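Slide 4. How the Lisar grippers came together

Start with the goal. I wanted two hand-held grippers I could use at home to record picking tasks, then train an arm on the recordings later. The first pair was printed in February in the shared workshop on Staruvmont. Each gripper took 15 hours on the printer. Total spend so far is 318 dollars, with the spare fingers included.

Slide 5. Recording on the floor

Say that I gave up on the table early. Its top was too small for two-handed work, so I sat down on the floorboards. Mention the markers here: every housing is a cube, with a square printed pattern on more than one face, so tracking holds when I turn my wrist.
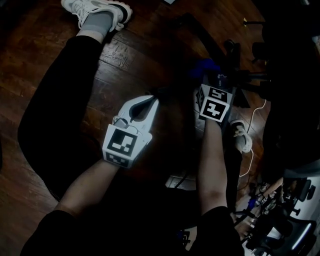
Both grippers in hand, blue soft item near the right one.

Pause. Let people look at the markers before going on.

Then the numbers. The target was 300 clips. I threw out 37, mostly for poor light. Dark corners hurt tracking more than fast motion did.

Slide 6. What I would change

Thicker fingers. The Irano filament flexes at the tips. Shorter cables too, and a lamp on each side.

If asked about software: the Baysal scripts run on an old laptop, one clip at a time. Files are on the workshop drive. Leave five minutes for questions.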